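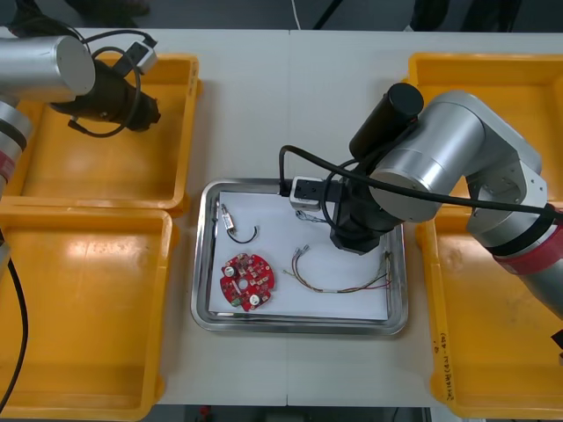 The sorting table at Preltulden, with the steel tray in the middle and a yellow one at each corner

I'd wanted to see the Preltulden workshop ever since Dorota Kubiak came back from her visit last May and talked about nothing else for a fortnight. So when Valdis Pärn offered us places on the January open day I said yes before looking at the train times (two changes, and a very cold wait at the second). We went up on Monday, 5 January 2026. There were 6 of us from the club, plus Dae-han Jang, who joined us at the gate with a bag of hot buns and was instantly everyone's favourite.

The morning was all about tables and trays, which sounds dull and wasn't! I have spent years working on a kitchen table with parts in jam jars, so to stand beside a clean white top with a proper place for everything was a bit of a treat. The big tray is stainless steel with lovely rounded edges, lined with a sheet of white paper. Valdis is very keen on the paper. Small dark parts show up against it straight away, and at the end of a job you can lift the whole sheet out and tip any stray screws back where they belong. I've already pinched the idea for home, using a roasting tin.

The yellow trays are a good strong colour, easy to find again when you've looked away. Each team there sets them out in its own fashion, we were told, and there is some rivalry about whose way is best. Struan asked who was winning and got two different answers at once.

Lunch was soup in the canteen, leek and potato, with more bread than we could manage. Then Boonmee Boonchu took us through to see circuit boards, and that was my favourite part of the day by a long way.
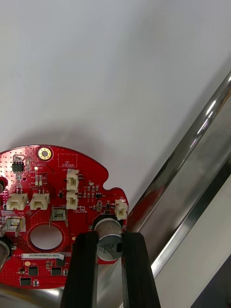 Narnus Electronics Club: Visits and Outings

I do love a red board. So many are green that a red one always looks like a special occasion, and this one has a wavy edge on the right and a great big round hole through it, so it looks a bit like something you'd hang on a wall. The tiny LED was lit, near a gold-ringed mounting hole. Boonmee let us bend down and have a really good look at the cream two-pin connectors, 5 of them in this view, and at the space printed "QC STICKER" still waiting for its sticker. I have a weakness for the words people print on boards and could have stood there reading till closing time.

Dae-han wanted to know about the serial number label and how records are kept, which led to a long and happy chat about labels that peel. Dorota recommends wiping the spot first and pressing from the middle outwards. Boonmee agreed, and added that cold fingers make it harder.

We finished with tea and a rummage in the surplus box. I came away with a bag of 1000 washers for which I have no plan at all. Struan Halliday is seeing whether Jamau or Kaewsai would have us next, so tell him if you'd like to come, and wear a thicker coat than I did.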